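Call for Participants: Two-Arm Manipulation Project, Fall Section

The Demissie Robotics Club at Breltville Technical College is taking applications for its October student project. Deadline is Fri 18 August. There are 15 places. Applicants must be enrolled at the college for the full fall term. No club membership is required to apply.

The task is chess setup. Two arms share one folding wooden board and a full set of turned pieces. Teams write the pick, carry and place routines, then record and label runs for a placement model. A run is scored on final piece position and on whether the piece stands upright. Toppled pieces stay where they fall until the run is closed.
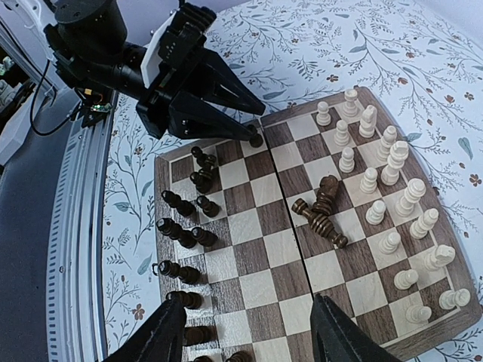
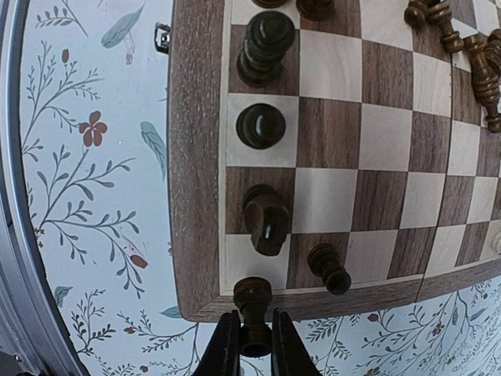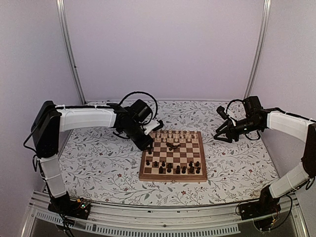
Dark pieces on the board during arm work.

Ehsan Orakzai
Project Lead, Demissie Robotics Club

Work is divided into three tracks. Control covers joint limits, approach height and jaw opening. Vision covers board pose, square lookup and lens correction for the wrist views. Data covers run logging, labeling and the weekly error table. State a first and second choice.

Required: one term of programming in any language, and the ability to read a wiring diagram. Useful: Python, basic linear algebra, prior use of a calibration target. Training on the arms is given in week one.

Each participant completes at least 200 labeled runs by the end of the project. Lab time is two evening sessions per week in Room 519. The project carries one elective credit and is unpaid.

Send a one-page statement and a short code sample to Ibsa Wolde, Sanent Hall, mailbox 946, or hand them in at the lab desk. Code samples may be coursework. Group applications are not accepted. Applicants who took part in the Zuker gripper contest should list their team and what they worked on.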